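Home Rooms Galleries Paper & Print Letters About

Pegs, Paper and a Great Many Butterflies

8 May 2018
By Lachlan Ashby

I have been suspicious of the hanging-card display for years. You know the one: a bit of string, a few clothespins, and paper that would have been perfectly happy in a drawer now has to live in public. People tell me it makes a room feel lived in. So does a sink full of dishes.

Triin Juška has been after me to look at one properly since November, when I was rude about a string of postcards in her hallway. She has strong feelings about greeting cards and thinks a card that goes straight into a box was barely received at all. My position is that most cards say what they have to say in the first five seconds. We agreed I would look at a tabletop arrangement in Holovthorpe, with a rack made for the job, and write down what I thought without being nice about it.

The first thing I thought was that there is a lot of pattern. Big moths and butterflies on the walls in magenta, purple, orange and peach, on a pink ground. Then the table has flowers, leaves and birds of its own, in black line on white. I was ready to hate the two together and I don't, quite. The table drawing has no color in it, so it leaves the wall alone. If both had been pink I would have gone home. I still think one of them would be plenty, and if I had to choose I would keep the table and paint the wall.

Giorgia Cirillo, who has papered more rooms than I have sat in, disagrees with me completely. She says a large print in a small space is braver than a small print in a small space, and that timid people always pick the small one. I bought small-print paper for my own study from Latitgate, 3 rolls of it, so I know who she meant.

The rack is better than I wanted it to be. Two wooden posts on splayed feet, a bar across, white cord. There is no fuss about it and nothing on it that looks as though it came out of a craft kit, apart from the little charm hanging off one post, which I would remove. A single red card is pegged to the cord, with 大吉·大利 on it in white. It's a wish for good luck and good fortune, and red is the right color for it. One card looks like a decision. I have seen these things with a dozen cards jammed along the string, every one of them curling, and you can't read any of them.

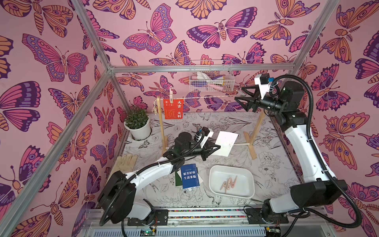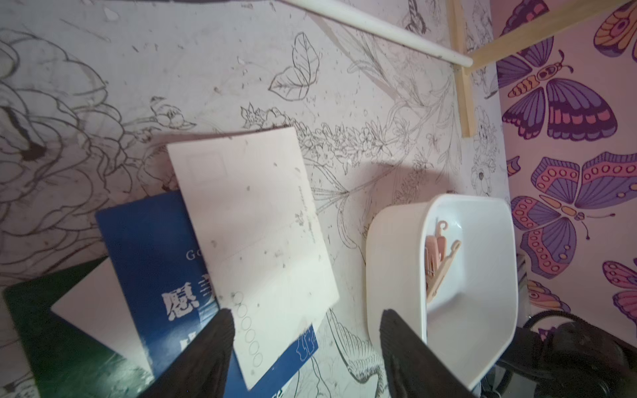 Both pictures: line-drawn flowers on the table covering, butterflies beyond. The white card lies tilted in each, and in the second it overlaps the dark blue booklet.

Now the complaints, and I have a few.

The booklets. A dark blue one is lying on top of a green one, and the blue has the nicer cover of the pair, with 愿美好的生活来临 across it in white. That is roughly "may the good life arrive," a cheerful thing to have on a table. So why is it flat, where the white card can end up over the lettering? A booklet with a good cover wants to stand up or lean on something. The green one might as well not be there at all.

The white card itself is a puzzle to me. It has faint gray lines and a column of six little circles down one side, which makes me think of a checklist, though I wouldn't swear to it. Close up it is a bit grimy. I don't hold that against a piece of paper that gets used, but I would hold it against a piece of paper that was about to be hung up and admired.

The surface. White with fine black drawing is unforgiving, and the close view shows it: specks and bits of dust all over, and a dark smudge near the big peony-like bloom on the left. Remo Grasso tells me a patterned table hides dirt. A busy dark pattern, maybe. Between these flowers there is a good deal of white, and every crumb has somewhere to be seen. I would want a soft brush within reach and I would use it daily, grumbling.

The work gloves. Beige, a pair, on the left-hand side of the table. I like them more than almost anything else on it. They are the one item that hasn't been asked to match. Leave them where they are.

The basket. White wire, high on the back wall, holding pastel odds and ends in pink, white, purple and blue. I can't get worked up about a wire basket, but I will say that anything stored that high tends to stay there. The plant in its white pot, down in the back corner, does more for the wall than the basket does.

The spare clothespins, three of them in a white tray, are a pinkish beige. The one in use on the cord is wood. Triin thinks the difference is charming. I think you pick one kind and stay with it.

Would I have one at home? I asked what a rack like this costs and Efua Darko quoted me $50 from a maker in Ukness, or $60 with a second crossbar, which I don't want, for reasons that should be clear from the remark about curling. She also mentioned a Testa one in metal. I have seen it and it looks like something you would dry socks on.

For fifty dollars I could buy a picture frame and hang the red card in that. Triin says a framed card never gets changed. She may have a point there, because the print over my desk went up when we moved in and I couldn't tell you what is on the left side of it. I am thinking about the rack. The butterflies are still a no.

Previous gallery Next gallery Letters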